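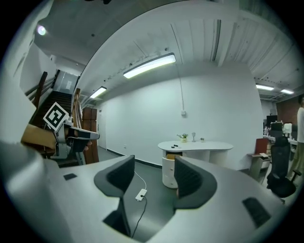 White power strip on the floor, stairs behind

Re: [growers-energy] Anyone running a digester on veg waste?

Date: 27 Feb 2024

Hello all,

On the question from the carrot grower near Pristham:

> We're paying to have trimmings and washings carted off and it
> gets dearer every year. Has anyone on the list put in a digester
> for veg waste alone, no slurry? Everyone who sells them tells me
> it's simple and everyone who owns one goes a bit quiet. Also,
> what do you do with the sludge?

I own one and I'm not going to go quiet, I love the thing! We pack leeks and spring cabbage at Skovonach, and ours has been taking our outer leaves and root ends since September. No slurry at all, apart from the tankerload we had in at the start to get the bugs going.

In that time we've put 553 tonnes through it. The gas runs a small engine, the engine runs the cold store, and the heat goes back to the tank with enough left over for the wash water. On a frosty morning the packing team have warm water on the line for the first time ever, and I've had more thanks for that than for anything else I've done here.

Now the fiddly bits. Leek tops are stringy and they wrap round everything. Our first chopper blocked more times than I care to remember, and we swapped it for a Nurkorar with the wider throat, second-hand from a beet place. Much happier. Cabbage is lovely stuff by comparison but it's mostly water, so the tank fills up faster than you'd think and you get less gas per load. Press it first if you can.

Sulphur is the other one. Brassicas and alliums are full of it and it will eat your engine. We dose the tank and also have a carbon filter, and I check the reading every morning before I've had my tea. Don't let anyone sell you a set-up without the filter. If you're all carrots you may get off more lightly, but get your own waste tested, tops and peelings separately.

Feed it little and often. We gave it a big load before a long weekend once and it sulked for 14 days.

As for sludge, we separate it. The liquid goes out on the leek ground and the solids go to Adebisi, the orchard next door, who take all we can spare and keep asking for more. Check your rules on spreading before you sign anything, the paperwork took us longer than the concrete did.

Very welcome to come and look. Bring boots, and ask me about the heat exchanger, I've got drawings.

All the best from the leek shed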